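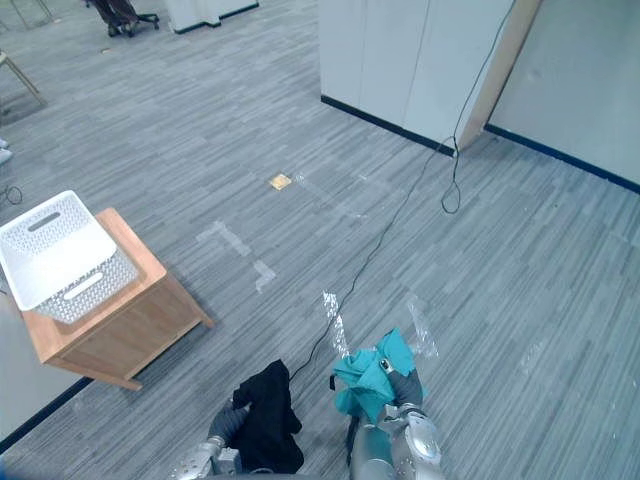
Ticket: Episode 159 of our podcast plays the old version in the Wodard app. I make a small show about reality TV and wedding planning, and we host it at Fleduvell. After publishing I found a mistake in the part about bridesmaid gifts, so I replaced the audio file the same evening. On the Fleduvell page the new file plays correctly. In Wodard the listeners still receive the old one, and the cover is wrong too. The new cover has a teal background, very near to the teal of the crumpled cloth in the first photo, but Wodard shows the old black one.

Status: open
Priority: normal
Plan: up to 1,000 downloads per month

What I tried, in order:

7:10 p.m. I deleted the episode from my phone and downloaded it again. Same old audio. It is easy to recognize: the old version has a length of 62 minutes and the new one is shorter.

7:25 p.m. I removed the show from my subscriptions and added it again. The cover was teal for one moment, then it became black again.

7:40 p.m. I asked my sister to try on her tablet, in the Zurkden player. There everything is correct, both sound and cover. So I think the feed itself is good.

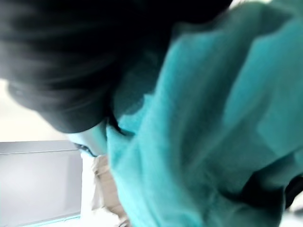 Attachment 2: dark hair at very close range, motion blur.

8:05 p.m. I opened the feed in the browser and compared the episode entries. The file address of episode 159 is the same as before the replacement. I did not expect this, as I had thought that a new upload receives a new address. The episode before it has the correct address also, and it was never replaced.

8:30 p.m. I wrote to Wodard. The automatic answer says that they refresh shows by themselves and that I should wait.
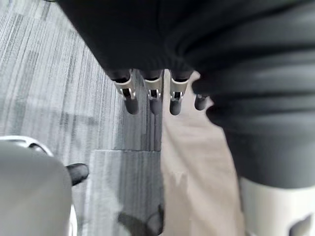
Next morning, 9:15 a.m. Still the old audio. I then made a copy of the episode in Fleduvell, uploaded the corrected file under a new file name, and left the episode ID as it was, so that listeners would not see it twice. The cover I saved again with a new name also.

11:50 a.m. Wodard plays the new audio. The cover needed 3 more hours.

My question to support: can the "Replace audio" button please give a new file address automatically? If this is not possible, a small warning beside the button would help me.

Status changed: answered

Print this page | E-mail this page
3 shares | 3 comments

Comments

Same problem with our awards season special. New file name fixed it, thank you for writing the times.

Does the download count start again from zero when you do this? I don't want to lose mine before I send numbers to a sponsor.

Mine kept the count, but I'm on the Son plan, so maybe it is different there.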